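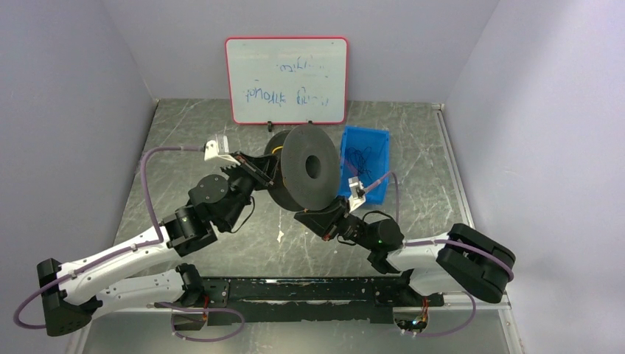
A remark handed in after the last session, by Petersen: the handout says which arm holds and which arm pulls, but it never says who decides when they swap. Could the rule go in writing before the bench work starts again?

It now does, in section 2.

Home | Syllabus | Handouts | Lab rules | Submit | Contact

Handout 11: Two-arm handling of spools and wire

1. Purpose

This unit covers tasks in which two arms act on one object, or on two ends of the same object. Spools are used because they combine a rigid part (the flanges and the hub) with a part that bends, tangles and pulls back (the wire). Students who have only moved blocks should expect the wire to take up most of their bench time.

2. Roles

At any moment one arm is the holder and the other is the worker. The holder keeps its pose fixed. The worker moves.

A swap is allowed only when both grippers are closed on the spool and both arms have stopped. The student at the left station calls the swap. The student at the right station confirms it, and only then do the roles change. Write the swap into the log with the step number — a log with no swaps marked will be returned.

3. Grasp points

A spool can be held by the flange or by the hub. A flange grasp is easy to reach and leaves room for a second gripper, but the disk can turn in the jaws when the wire is pulled. A hub grasp resists sideways pull better and needs a more careful approach. For a two-gripper hold, use the flange. For a wire task, state in your plan which one you chose and why.

4. Wire between the spool and the bin

With the spool held on one side and the wire running across to the bin, treat the wire as a third member of the system. Any motion of either arm changes its tension. Keep the worker's speed at 30 percent or lower. Stop if the wire catches on a link, a cable or the lip of the bin, and open the worker gripper before the holder gripper.
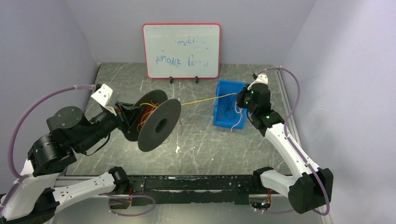 5. Logging

Each team submits 3 runs. A run starts with both arms at the home pose and ends there, whether or not the task was completed. Failed runs count if the failure is described. Use the Plido template and fill in these fields:

Run number
Holder at start (left or right)
Grasp point
Swaps, with step numbers
Reason for stopping

Joint logs are exported separately from Celenine and go in the same folder. Do not rename the files.

6. Reading

Vatness course notes, page 79 onward, on closed chains. Skip the proof on a first reading. The problem set for this unit is due in August with the final bench report.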